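Garkley – gripper-view tracking and calibration software

Garkley is the part of our toolkit that looks out from the gripper and works out where everything is. It takes the picture from a camera mounted behind the fingers, finds the two fingers in it, finds the surface they are hovering over, and hands both to your planner in one shared set of coordinates. It runs with hand-held collection tools and with wrist-mounted grippers, and the same settings file works for both, so what you record by hand on a Tuesday can be replayed on an arm without anybody retyping numbers.

We started writing it when our old calibration routine was eating up most of every morning. You had to print a checkerboard, tape it flat, take a long run of pictures and then hope the tape held. Gunhild Juhl wrote the first version of what is now the finger finder over a couple of weekends, and we have been adding to it ever since (she would like it known that the original was much shorter and, in her view, prettier).

What it does

Finger finding. Garkley fits a simple model to each finger separately, left and right, and gives you the opening between them in every frame. It copes well with scuffed fingers. If one inner face has lost some of its black finish and the other is still dark and even, you do not need to repaint anything – the fit leans on the outline and on the small round holes in the top of each finger, and mostly ignores the faces.

Surface finding. Plain tabletops used to be our worst case, as they are for most people who do this kind of work. The newer matcher follows faint texture such as wood grain, and it is happiest when the lines change direction somewhere in view, because a stretch of perfectly parallel lines can slide along itself without the software noticing. A pale table with a swirl in the grain suits it very nicely, even with the fingers wide open and nothing between them. 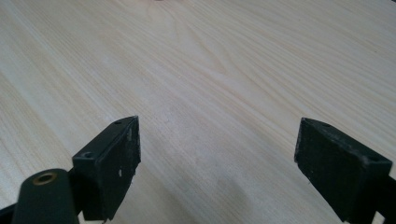 Setting up

Setup has 3 stages, and the program walks you through them one by one. Open the fingers all the way over a bare surface and hold still until the bar fills. Close them slowly and open them again. Then move the tool in a lazy figure eight, keeping the surface in view. The whole thing takes around 6 minutes the first time and a good deal less once you have the knack.

Even, soft light is best. Strong lamps from one side put finger shadows on the table, and although the matcher can be told to ignore them, it is far easier to turn the lamp toward the ceiling.

When setup finishes you get a small report with the finger fit, the surface fit and a suggested exposure. Please keep it! If you write to us later with a question, it is the first thing Bláthnaid Ó Gríofa will ask you for.

Works with

Mutau, our motion planner, reads Garkley output directly. Emitz, the session recorder, stores the finger opening alongside the video so you can search for every moment the gripper was open or closed. For other planners there is a plain text stream and a short Python library.

What you get

A license for 2 workstations, with as many grippers attached as you like
Settings files for 22 finger shapes, plus an editor for making your own
Email support from the Ní Mhurchú office
Updates for as long as your license runs

The next release is planned for September and adds support for curved fingers, which plenty of you have been asking for.

Page last updated Jul 18, 2022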